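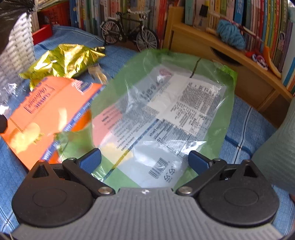
*Gripper holding a crinkly food bag by its bottom edge, blue bedspread underneath*

# Can anything tidy a bedroom yet? Not hoovering, actual picking up

Asked in **Home & Gadgets > Robots** · 2 answers

Right, quick one before school run. Got a robot vac (a Zilo, fine, no complaints) but it only does floors and only if I've cleared the floor first. So I'm doing the job before the machine does the job.

What I want is something that picks up wrappers, empty bags, boxes, and puts rubbish in the bin and everything else where it lives. The stuff in the photo basically. Bags, cardboard box, wrapping, on a bed, shelves of books behind, yarn, baskets. Normal room.

Things I'd like to know:

- can any machine you can buy NOW do this, even badly
- if not is it the hand that's the problem or the brain
- would it know an empty crisp bag from a full one?? I don't always
- is it worth waiting or should I just buy more baskets

Budget not huge. Flat is small, there's 2 of us, one is 11 and drops things.

Thanks, Hala Lahlou

---

### Answer from Maarja Tamošiūnaitė (marked helpful, 12 votes)

Short version no. Not for sale, not for what you'd want to pay.

Longer version. I work on the packing side at Fagerlund and we've had pick arms on two of the lines since January so I see this all day, though in a far easier setting than your bedroom. Boxes we can do. Same box, same place, same light, off it goes. Bags are where it falls over.

Why bags are horrid:

1. Clear plastic is hard for cameras. Shiny bits move when the camera moves, and the machine sees whatever's behind the bag as well as the bag.
2. They don't have a shape. Pinch one at the edge and the rest flops somewhere else, so the place you planned to grab next has gone.
3. Foil is nearly as bad, all glare.
4. Soft thing on a soft thing. On a belt you can press down. On a bed you press down and the bed goes down too, and you come up with a bit of bedspread.

Pinching a bag like in your picture is doable, two soft pads are a decent way of going at it. Getting hold is one bit of the job though. Then it has to lift without dragging the box next to it, find the bin, and *let go*. Thin plastic clings. Ours had a spell of carrying the same bag back and forth with it stuck to the finger, had to put an air puff on it.

Hand or brain: both, but if you made me choose I'd say brain, for a house. A person with a cheap litter picker could clear that bed in no time and a litter picker is a rubbish hand. So the grabbing end doesn't have to be clever if whatever's driving it is.

Full or empty, you can sort of do by weight once it's lifted. Before lifting it's guessing. The bigger worry is what counts as rubbish. To a machine a ball of yarn or a bit of plastic chain on a shelf could be anything. You'd be going through the bin every night for the first month.

I'd not wait. Buy the baskets.

> **Comment, Hala Lahlou:** this is really useful ta. Hadn't thought about the letting go. What about the ones in the videos folding towels?
>
> **Comment, Maarja Tamošiūnaitė:** check the corner of the video for the speed. Plenty are sped up, and some have a person steering from off camera. Towels are also kinder than bags, you can see them and they stay where they're put, mostly

---

### Answer from fitell_fan (3 votes)

Get the Fitell one?? My brother in law has it, goes round on its own and picks up socks. Says it does, I've only seen it do one sock. Then it went under the sofa. Not sure it does beds, think it's floor only so maybe no good to you.

25 quid a month on top for the app as well which is a joke

> **Comment, Hala Lahlou:** floor only is what I've already got :(
>
> **Comment, fitell_fan:** yeah fair. Stindska do a tall bin with a foot pedal, we put one in my lads room and it did help abit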